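Give the Seniors Back Their Last Two Weeks

By Flurina Sutter
Opinion Editor
06/03/2023

Every year the senior class at Clargate High School finishes its real work in the middle of May and then keeps coming to school. We sign yearbooks. We watch movies we have already seen in other classes. We return textbooks, and then we sit in the rooms where we returned them. This goes on for two weeks, and the school calls it instructional time.

I think those two weeks should be used for something, and I think the school already has a plan sitting in a drawer that would do it.

Two years ago a group of teachers wrote a proposal for what they called Senior Term. Under it, seniors who were passing all of their classes would finish regular coursework by the middle of May and spend the rest of the year on one project. It could be a job shadow, a piece of art, a repair job on campus, a research paper, or help in an elementary classroom. Each student would have an adult who signed off on hours, and there would be an evening in the gym when everyone showed what they did. The proposal was discussed at two school board meetings and tabled at the second one. It has not come up again.

The student council surveyed this year's seniors in the spring. Of the 237 students who answered, 64 said they had learned something new in class in the last two weeks of a semester. The rest said they had not, or left the question blank. A survey like that has problems, and the main one is that seniors in the spring will complain about anything. But it matches what I saw. In my own schedule, one class out of six gave us an assignment after AP exams were over. It was a good assignment. We each had to interview a person over seventy about their first job, and I talked with my grandmother's neighbor for most of an afternoon. I remember more from that than from the whole unit before it.

The usual argument against Senior Term is that students would treat it as a vacation. Some would. Some students treat the present system as a vacation too, and the attendance office can tell you which mornings the senior parking lot is half full. At least under the proposal a student would have to turn in hours and show a finished piece of work to walk at graduation. Right now the only thing standing between a senior and the stage is a library fine.

The second argument is about staff. Our school has 761 students and not enough adults, and I take this one more seriously. Finding a mentor for every senior would be a lot of work. But teachers who have seniors are already spending those class periods supervising them. A teacher with 42 seniors across two sections could see them in small groups on a schedule, and the rest of the time those students could be where their projects are. Undmont High School has done it this way for several years. A friend of mine who graduated from there built a set of shelves for the food pantry and wrote about it in her college essay the next fall, when she applied as a transfer.

The third argument is the one I hear most from parents, and it is about fairness. A student whose uncle owns an engineering firm will have an easier time finding an interesting placement than a student who works evenings at Ilamon Market and does not know any engineers. That is true, and the original proposal did not say enough about it. I would fix it in two ways. First, the school should keep its own list of placements and let people without connections choose from it first. Second, a paid job should count. If a student is already working twenty hours a week, learning to do inventory or train a new hire is a project, and it should be written up and presented like anyone else's.

I would also change the part about presentations. The proposal asked for a ten-minute talk from each student, and that would take until the middle of the summer. Tables would be better. Put everyone in the gym for one evening, let people walk around and ask questions, and invite the eighth graders. When I was in eighth grade the only thing I knew about high school was the locker combination sheet and where the buses lined up.

There is one more reason to do this, and it has to do with us as a class. We started high school online. Most of us did not eat lunch in the cafeteria until we were sophomores. A lot of the things that older students used to show younger ones were lost, and clubs had to be started over by people who had never been in them. Mr. Szénási's stage crew taught itself the light board from a binder. A class that had to do that much on its own can be trusted with two weeks.

The board meets again in June. The proposal could be put back on the agenda by any member, and it would only need a trial year to start, with a limited number of seniors who apply. It will come too late for me. My sister will be a junior in the fall, and I would like her to have something better to do with the end of her senior year than watch the second half of a movie.

Students who want to speak at the meeting can sign up in the main office. You get three minutes, and you do not have to be a senior.
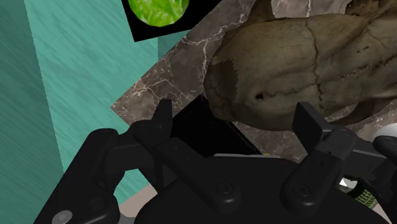

A computer-rendered view of a black gripper and a brown, skull-like object.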